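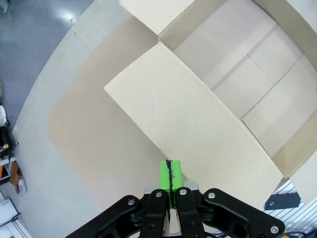

Chegámos à Fadotis ainda de noite, ou quase, com aquele frio húmido de novembro que entra pelas mangas, e o senhor Custódio Simões já estava ao portão à nossa espera, de boné e de mãos nos bolsos. A fábrica de conservas abre as portas ao público uma vez por ano e eu andava há muito tempo para lá ir – a minha avó trabalhou numa casa parecida, noutra terra, e cresci a ouvir falar de peixe, azeite e sirenes.

A visita começa na sala onde se prepara o peixe. Éramos 10 no grupo, todos de touca na cabeça, todos com um ar um bocadinho ridículo. As senhoras trabalhavam a uma velocidade que me deixou tonta, sempre à conversa, e uma delas ainda teve paciência para me explicar como se acomodam as sardinhas na lata, cabeça com rabo, bem aconchegadas. Tentei uma. Ficou torta e ela arranjou-ma com dois dedos, sem interromper a história que estava a contar à vizinha do lado!

Depois passámos ao cozedor e à sala do azeite, onde o senhor Custódio se demorou mais (e eu agradeci, estava quentinho). Contou-nos que entrou ali aos catorze anos, como moço de recados, e que naquele tempo o peixe vinha do cais em carroças. Disse também que as latas devem ser viradas na despensa de vez em quando, para o azeite chegar a todo o lado. Confesso que nunca o tinha feito e agora ando a virar latas como quem vira bolos.

O pequeno museu fica no primeiro andar e tem 278 rótulos antigos emoldurados. O meu preferido é o da marca Cestano, com uma varina de lenço encarnado e um gato atrevido aos pés. Na loja, à saída, trouxe cavala em tomate e umas petingas picantes que já não chegaram ao fim da semana.

Almoçámos numa tasca perto do cais, sopa de peixe e pão de milho, e o autocarro de regresso saiu às quatro. Levem calçado fechado, que o chão das salas escorrega, e marquem com antecedência.

Artigos recentes
Uma manhã nas salinas
Feira do mel e do pão
O moinho de Dranport, por dentro
Receita: arroz de cavala da minha avó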